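Kassa blackout cloth, 5-yard roll
Reviewed by Myrtle Ambrose, Mar 24, 2019

I bought this in February for the back bedroom, which faces a street light. The roll was $21 at the Talstead store and I sewed two plain panels from it with enough left for a door curtain.

It blocks light well. With the panels closed I can't see the street light at all, only a thin line at the top where my rod sits too low. The cloth is heavier than the Sandport one I had before and it hangs straighter. It frays, so hem it soon after cutting.
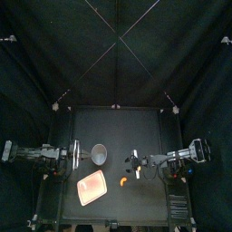
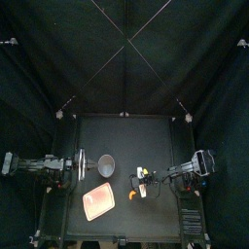
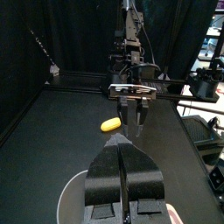 Black fabric walls around a dark tabletop, first two photos.

Washing is the weak point. The label says up to 500 washes, which I can't test, but after three cold ones the black has gone slightly gray along the folds. Lint shows badly too - keep a roller nearby. I ironed it on low with no trouble.

My neighbor Idris Price used the same cloth on a skylight with hook tape and says it has stayed up so far.

Four stars. I would buy it again for a bedroom, but I'd get the lined version for a nursery.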